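From: Jaime Barreto
To: kunda-users list
Subject: Re: [kunda-users] left gripper loses tracking near the rack

Mwanaisha Mugo wrote:
> We recorded 252 takes of the bow tie task in July and 30 of them
> have a jump in the left gripper pose. Does anyone else see this?
> Is it the marker plate or the cable?

Hello Mwanaisha, hello all,

Yes, we see the same fault at Hatum. In our set of 182 takes the jump comes always when the left hand turns near the rack — the pose moves by some centimetres, then it comes back. The log shows no error, so we found it only in the replay.

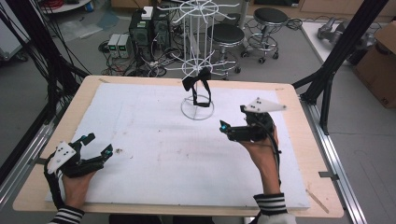 First I suspected the cable, and I changed it. The fault stayed the same. Then I tightened the screws of the marker plate, and in the next 30 takes I had only 2 jumps. I can not yet say that this is the full cause.

My worry is the replay on the arm. One bad take made it push hard against the rack, and I had to use the stop button. Please do not replay the old takes before you check them for jumps.

Could you tell me which version of Prurngate you run? Ours is the one from July.

Kind regards,
Jaime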